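Section 4. Bed sorting: what to expect

Read this section before you promise anyone a tidy bedroom. The Panavach sorting routine handles mixed items on a bed, one at a time, with a person in the room. It is not a chore service. Cristóvão Pinheiro, who wrote the first version of this guide, wanted the word "autonomous" on the cover. It was taken off in March.

1. Clamp the base stand beside the bed and check that the arm clears the rail.

2. Set out 2 clear bins on the far side. Keep them within reach of the gripper.

3. Spread the items apart. Soft things that overlap are often picked up together.

4. Start at the lowest speed and keep the stop button in your hand.

5. If a pick fails twice, move the item yourself and press Resume.

Note: Bags are the hard part. A bag folds, its straps wander, and the grip point found a moment ago may be gone. Cords make this worse. In our bench log, 19 picks in a row went well with small boxes – the first soft bag ended the run.

Caution: Do not reach over the bed while the arm is powered, even when it seems to be waiting.

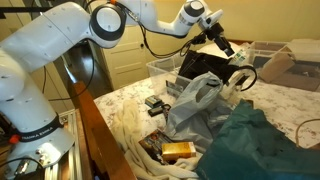
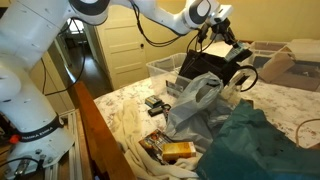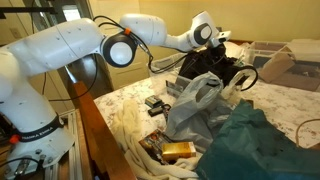
SOFT GOODS AND BAGS

All three views show the gripper working at the black bag, with the gray plastic bag and the teal fabric still on the bed. Tetsuya Imai clears a bed like this by hand before his coffee is ready. Plan your session with that in mind, and see Section 5 for grip settings.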